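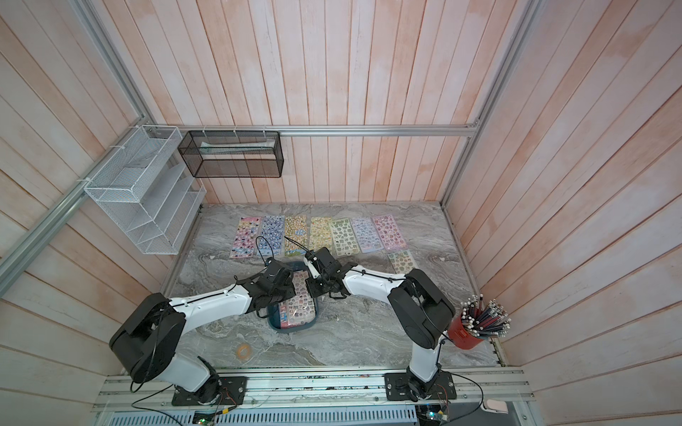

Sticker sheets laid out on the marble-patterned floor.

Do holiday parcels still get there if the mail service has changed the size rules?

Posted by Divya Hegde, 23 December 2018

Okay, so I've left this way too late and I know it. My sister moved to Claltarham in March and every year I mail her kids a fat envelope with a card, some stickers and a little something knitted. I used to slap stamps on it and drop it in the box on the corner. This time it came back to my porch with a yellow slip saying it needed to go over the counter. Same kind of envelope I always use! The slip has a box ticked for "thickness" and another for "not uniform" and I have no clue what the second one means. Do I need to start over with a parcel box, or can I pay the difference and send it as is? Also, is there any point in paying for the fast option now, or will it be late no matter what?

Marisol Delacroix

I worked a post office counter for years, so let me have a go at this one. "Not uniform" means the envelope is lumpy. The sorting machines want something flat all the way across, and a knitted thing in one corner with a card in the other makes a hump. Once it's lumpy it gets charged as a parcel, even if it weighs next to nothing.

You don't need a box. Take the same envelope to the counter and ask for the parcel rate, and they'll print a new label to go over the old one. Ask them if your stamps still count toward the price – sometimes they do, sometimes the person behind the glass will say no, and it's worth asking nicely.

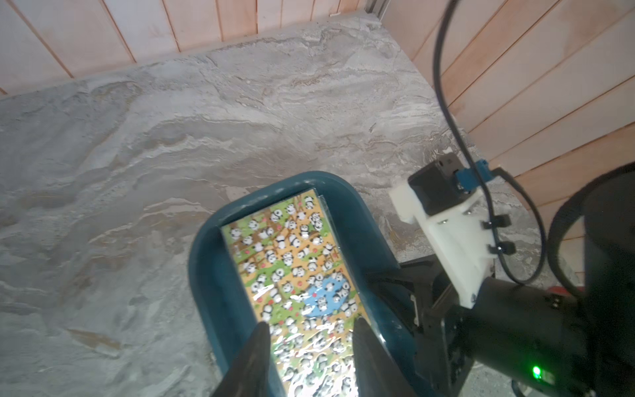 If you want to stay at the cheap rate next year, split it up. Put the card and stickers in one flat envelope and send the knitting on its own, nice and early. I do mine that way and the flat one has never come back to me. Write your return address on both, small, top left. And skip the string! String gets caught in everything.

As for the fast option, I wouldn't bother. It'll be late by a few days and the kids will be thrilled to get mail after all the fuss has died down.

Dwayne Castellanos

Mine came back too, same yellow slip. I just drove it over.

Roscoe Benavides

Agree with Marisol on the lumpy thing. Only thing I'd add is get a tracking number while you're at the counter, and keep the receipt until your sister says she has it.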